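# "We Finished the Year in July and Told Everyone It Was On Purpose"
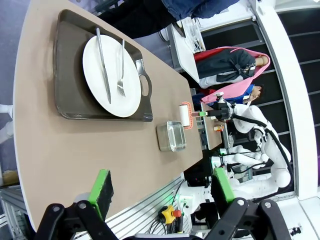 *A tray, a plate, a knife and a fork.*

The mother I spoke to in Stalby has homeschooled two teenagers through most of high school, and she would like it known that she never had a schedule. "I had a spreadsheet," she says. "It had colors. A schedule is something people follow."

Her trouble was transcripts. She began keeping one when her oldest was 35 credits' worth of activity into things she hadn't written down.

"He'd read everything by Kalniņš on bridges. Is that physics? Is it English? I gave him half of each and went to bed."

She tried Sketex, the planner her co-op in Iklow swears by, and lasted 8 days. "It kept sending me reminders. I already live with people who ignore reminders. I didn't need to become one."

What she does now is spend 30 minutes every other week with a notebook, asking each kid what they did. Answers vary. Her daughter once logged a 2,000-word essay as "typing."

Did the colleges mind the handmade transcript?

"One asked for course descriptions. I wrote them in a single night, and I have never sounded so sure of myself. I'd have enrolled."

Her younger one has a year left, and chemistry has yet to begin. The lab kit is in the hall closet. "He knows where it is," she says. "We both walk past it."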